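Skernari Handheld Gripper Kit: Evaluation, Second Progress Report
Prepared by: Mireille Barbier
For: Marcus Rosenthal, Equipment Fund, Beaulieu
Thursday, August 25, 2022

1. Status

The evaluation is on schedule. Both kits supplied by Skuneck are in service. The work order covers paper and card handling: picking up single sheets, turning them, and laying them on a marked area. Box and bottle tasks are deferred to September.

2. Recordings to date

Operators have logged 2273 recordings. Of these, 22 were rejected by the import tool for missing timestamps. Magdolna Virág traced the fault to a clock setting in the kit firmware. Skuneck has confirmed it and sent a patch, which is installed on both units.

Battery life under continuous use was 30 minutes per charge, below what we need for a full session. Spare packs have been requested under the existing quote.
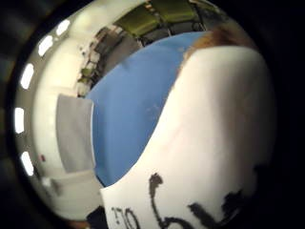
Sheet handling remains the hardest part of the work order. The fingertips supplied with the kit are too thick to get under a single sheet lying flat, and operators tend to slide the sheet to an edge first. Csaba Pintér has fitted the thinner Osis tips to one unit. Early sessions with them are encouraging, but the rubber marks glossy card and the tips need cleaning between sets.

The wide-angle lens gives good coverage of the room at the cost of strong bending toward the rim. Handwriting on sheets held near the lens is often incomplete in the recording. Any task that depends on reading labels will need a second view or a larger working distance.

3. Open items

Calibration drift: Yusri Halim is repeating the lens calibration weekly on both units. Results will go in the next report.

Trigger spring: stiff on unit 2. Replacement ordered.

Documentation: the Skernari manual does not cover tip changes. We have written our own procedure and will share it with Skuneck.

4. Request

We ask for approval to buy one further set of Osis tips from the remaining consumables budget. No change to the overall grant is requested.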